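Zallik: Frequently Asked Questions

What is Zallik?

Zallik is a scheduler and control layer for two-arm tabletop robots. You give it a planner, a perception module and a pair of arms, and it keeps them all on the same clock. We started writing it at Cetodham for our own bench and it grew (a lot!).

Does it handle thin, clear plastic?

It does, and this is the part we love working on. Depth data goes patchy on see-through material, so Zallik leans on edge tracking from the wrist view and lets the grip controller stop on motor current.

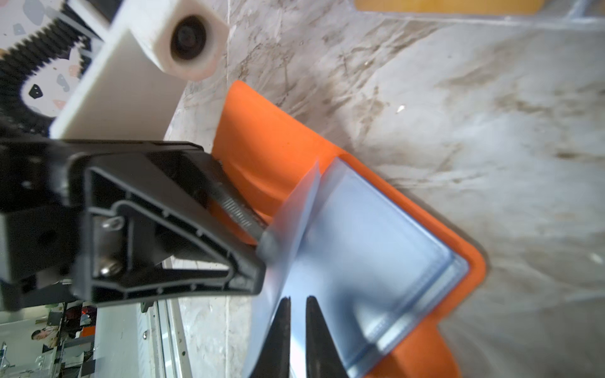

Afridi

Version 4 made this much better. The old tracker lost an edge whenever it passed over a bright color; the new one carries a short history and picks it up again.

How do the two arms stay out of each other's way?

Each arm reserves a slice of space before it moves, and the other arm plans around it. You can set the margin per task, down to a few millimeters.

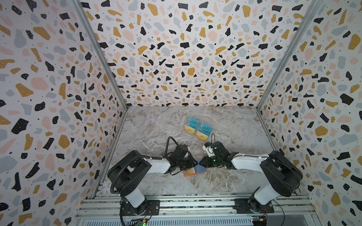 Reservations are released in small pieces, so an arm can start in while its partner is still backing out. That matters most for close work. With both grippers almost touching over the blue card on the orange mat, a single big keep-out box would leave one arm parked the whole time. The planner log shows who holds what, and it's great fun to watch live.

How fast is the control loop?

The default is 800 Hz on the joint side. Perception runs slower and gets interpolated, and you can swap the interpolator for your own.

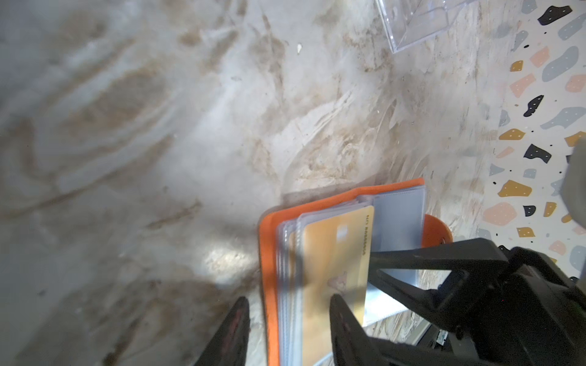 Can I replay a run without the hardware?

Use the replay command with any saved log. It feeds the recorded joint and image streams through your current planner and marks every step where the new plan differs from the old one.

Where do I report a bug?

On the Funudport tracker. Please attach the log! Ticket 171 has a good template to copy.

Last updated August 29, 2019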